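Nayara Figueiredo had been talking plates for a good while before I got my notebook open, and I was happy to let her. She sells tableware in Toledo, and the square ones are her favorites, the shallow kind with a thin black rim and a brown middle.

"People want round, always round," she told me, laughing. "But put one yellow thing on a square brown plate, on a plain white table, and you can't stop looking at it!"
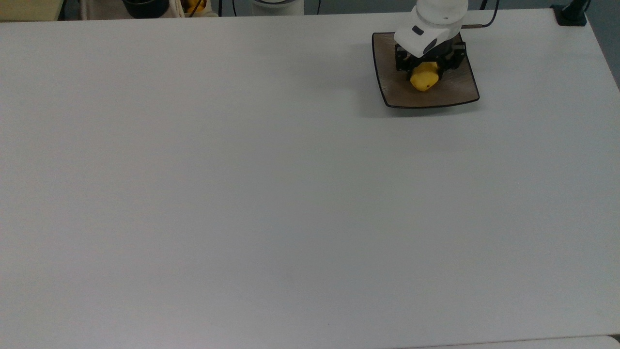 She learned that from Luana Fagundes, her first boss, who made her dress 46 tables one March and then took nearly everything off them again. "I was so mad at her," Nayara said, "and then I walked around the room and, well, she was right."

She likes to set a plate at a slight angle, too, so the corners don't line up with the table.
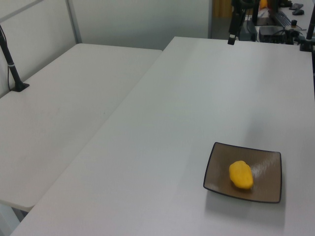

"My mother still comes over and straightens them," she said, and poured us both more coffee. There are 70 plates waiting at home for her next fair, and she hasn't wrapped a single one.

Print | E-mail this page
Contact | © Baltell | Back to top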